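4.2 Apologies by candidates and the response of the communities
2020-08-17
By Elba Huenchumán and Mbali Nel 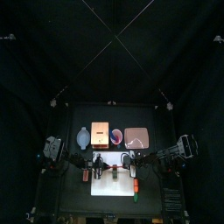 Figure 3

Graciela Henríquez told us that an apology given by telephone, before a campaign starts, is heard by her council as a request for votes. Her view was shared by many in Vakville, where 301 residents answered our questions in July. Of these, 71 had read the candidate's statement in full; the others knew it only from the radio or from relatives.

We also coded 2554 letters sent to local newspapers. The letters from Degefa use the word "respect" more often than the word "sorry" — a difference which we did not expect. In 28 letters the writer asks for a public meeting with the elders. No such meeting was held before the vote, and therefore we cannot say if it would change the opinion of the residents.

Recent items
Who speaks for the district? Councils and parties in Nullwood
Land claims in the Degefa election
Errata to section 3

Comments
Vicente Cabral: Were the letters from Nullwood coded by the same persons? I did not find it in the text.
Agustina Acuña: My mother was at the Vakville council then. The telephone call was very short, she always says.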